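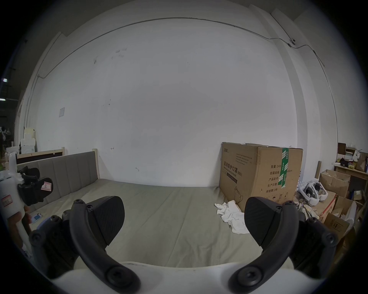
Posted by Agata Grasso on 2019-03-22 in Bedrooms and Furniture
2,186 views

Low platform bed or regular height for a guest room used mostly by my parents?

Hello everybody, I've been reading this site for ages and finally made an account, so please be gentle with me! We are turning the back bedroom into a proper guest room. Up to now it has been the place where we put the ironing, the exercise bike and anything my husband says he'll fix. My parents come to stay twice a year, usually for two or three weeks at a time, and last November they slept on the pull-out sofa and were very polite about it, which in my family means it was terrible.

I have fallen in love with the look of the low beds, with a padded headboard and a bit of light wood showing. The ceiling in that room slopes on one side, and a tall bed makes the whole place feel like you're climbing into an attic. The one I keep going back to is from Luvby, and it is $900 for the queen without the mattress. There is a plainer one from Draltlow for $600 that sits higher and has room for boxes underneath, and goodness knows we could use the storage.

My worry is my mother's knees. She is 74 and walks every day, but getting up out of a soft chair is a bit of a production. My father is fine, he could sleep on a plank. My husband says they are only here a few weeks of the year and I should buy what I like to look at. My sister says I'm being selfish (she doesn't have a guest room, I might add). Has anyone bought a low bed for older visitors and regretted it, or been pleased with it? And does a thicker mattress solve the problem or just make it look silly?

Also, while I'm here, is a fabric headboard a nuisance to keep clean? We have one dog who isn't allowed in there and one who goes in there anyway.

Thank you in advance, and sorry this got so long.

Perla Solís
Welcome, Agata! I could have written this myself a few years back, except that in our case it was my mother-in-law and the knees were hips.

What matters is the height from the floor to the top of the mattress with a person sitting on it. The height of the frame won't tell you very much. When your mother sits on the edge, her feet should be flat on the floor and her thighs level or sloping down a tiny bit toward the knee. If her knees are up higher than her hips she's going to have to rock herself forward to stand, and that's the part that hurts. For my mother-in-law, who is on the short side, 20 inches was perfect. For a taller lady it might need to be more, and for somebody really tiny a high bed is every bit as bad, because then they slide off the edge with their toes dangling. So before you spend a penny, call your mother and have her measure her own bed at home, with the covers on, and ask whether she finds it easy. If she does, copy that number and stop worrying.

A thicker mattress can absolutely make up the difference, and no, it doesn't look silly, provided the headboard is tall enough to still show once the pillows are on. Check that before you order. I didn't, and for a year we had a very nice headboard that you could see four inches of. The other thing is the edge. A lot of mattresses are lovely in the middle and then sink like a wet sponge when you sit on the side, and you lose all the height you just paid for. Go to a shop, sit on the edge for a good few minutes as if you were putting on your socks, and see where you end up. Medium firm is usually safe for guests – you can always put a soft topper over something firm, and there isn't much you can do the other way around.

One more little thing and then I'll let you go. With low beds, look at whether the platform sticks out past the mattress. Some do, and it's a handsome look, but it keeps your heels from tucking back under you when you stand up, and everybody barks a shin on it in the dark. Put a night light in there regardless. Your parents will never ask for one, but they'll use it.

Italo Melis
get the higher one. storage wins every time. you look at a bed for five minutes and you have to find somewhere for the suitcases for three weeks

Senad Stoyanova
I agree with nearly everything Perla said, so I'll take the headboard and the dogs.

We've had upholstered headboards in two bedrooms for a good while now, and they are less work than I expected. Once every couple of weeks I go over ours with the brush end of the vacuum, and if yours has seams or channels running up and down, use the skinny crevice tool in those, top to bottom, or the dust settles in there and you don't notice until the sun hits it. For marks I use a damp white cloth with one drop of dish soap in a bowl of lukewarm water, dabbing and never rubbing, and then a dry towel pressed over it. Try it on the back first, down low. Do look for the care tag before you put any water near it, as some fabrics want solvent cleaner only, and the shop ought to be able to tell you which kind you're buying. Hair oil is the real enemy. A big square pillow propped behind the sleeping pillows takes care of most of that, and you can throw the cover in the wash.

As for color, a middling gray hides dog hair better than anything I've owned, unless your dogs are black, in which case I'm sorry. I would also put a washable mattress protector on from the very first day, and a throw over the foot of the bed for the dog who goes in there anyway. Ours has decided the throw belongs to him and leaves the rest alone.

On the height, we went low for my own parents and added a sturdy armchair beside the bed, the kind with proper wooden arms. My father gets dressed in it, and he puts a hand on it when he stands up in the mornings. It cost us very little secondhand, and I think it did more good than four extra inches of mattress would have. If there's room on the side without the slope, I'd try that – and let your mother have that side, so she isn't ducking when she gets up in the night!

Agata Grasso
Oh, you are all so kind, thank you. I called my mother and she went off with the tape measure right away and came back with 22 inches, and then wanted to know if she should measure the sofa too. I'm going to sit on some mattress edges this weekend and put on imaginary socks. Italo, my husband has read your answer out loud to me twice now. Senad, we do have an armchair like that, it's under the ironing.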